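Threads > Snacks and small wins > Desk drawer diaries
Home Latest Replies Saved Log in
Last updated: May

Wenceslao Maldonado

1/ Right, I'm giving up the 4pm biscuit. Almost 200 of them a year, I reckon, and I don't even like the ones we get!

2/ New plan — fruit first, then something crunchy out of a packet if I'm still peckish. All kept on top of the grey drawers so I can't pretend I forgot. 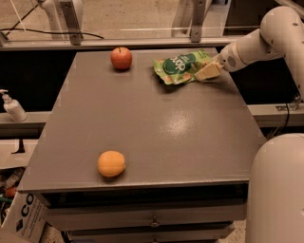
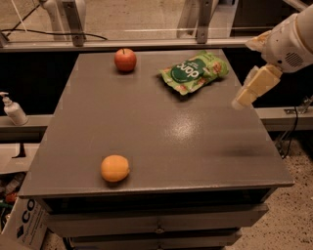
Red apple at the back, same as ever:

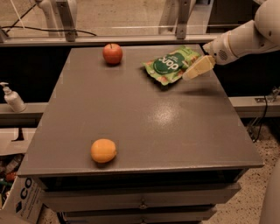 3/ The apple's the easy bit. I'd eat apples all day. My trouble is stopping at one packet of the crunchy stuff (I've done three on a bad afternoon, don't tell Daro).

4/ Budget is 12 quid a week for the lot. Fruit from the market, packets from wherever's cheapest.

5/ Someone asked about keeping fruit in the drawers. Don't! I lost a pear in the bottom one over Easter and the smell took 10 days to shift.

6/ Day four and no biscuits so far. Had a wobble at Figueiredo's leaving do, but that was cake — doesn't count. Anyone got ideas for plums?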